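Renting a Locker at Piltaseo Storage: Frequently Asked Questions

3 min read
14 shares

What sizes do you have?
Small, medium and walk-in. Small fits a few suitcases. Medium takes a bike or a stack of moving boxes. Walk-in units are on the ground floor at the Sison building only.

How do I sign up?
Bring a photo ID and a payment card to the front desk at Sison or Drevska. Signing up takes 20 minutes. You can fill out the form at home first and bring it in printed.

Is there a deposit?
Yes, one month's rent. You get it back when you hand in your key and the unit is swept out.

Can I pay for a full year?
A year in a medium unit is 1,299 if paid up front. Small units are month to month. Rates were last changed on 2019-01-30 and will stay as they are until April.

What can't I store?
Food, plants, fuel, paint, fireworks, animals, and anything that leaks or smells. Car batteries have to be removed before the vehicle parts go in.

Are my things insured?
Basic cover is 300 per unit. If your belongings are worth more, ask your home insurer whether the policy covers goods kept off site.
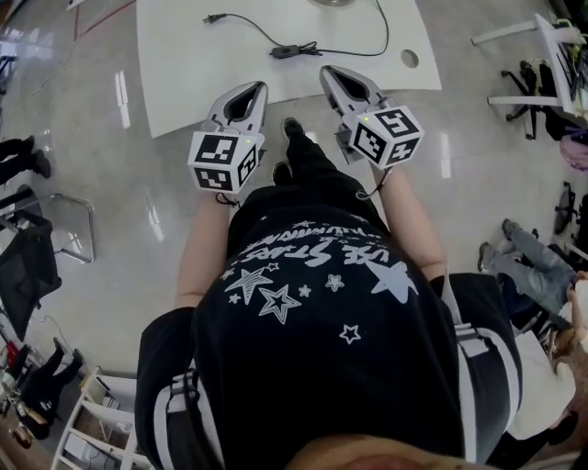

When can I get in?
Every day from early morning until ten at night. Your door code works for both the main entrance and the elevator. Please don't share it.

What if I lose my key?
Call the desk. Mark Anthony Castillo handles keys and locks at both buildings and will set up a time to meet you. There is a charge for a new lock.

How do I move out?
Give us 14 days' notice in writing. Email is fine.

3 comments

rowhouse_jen: Does the Drevska building have carts?

Piltaseo desk: Yes, by the loading door. Please bring them back down when you're finished.

T. Olm: Medium held my bike and over half of a one-bedroom apartment. The elevator is slow.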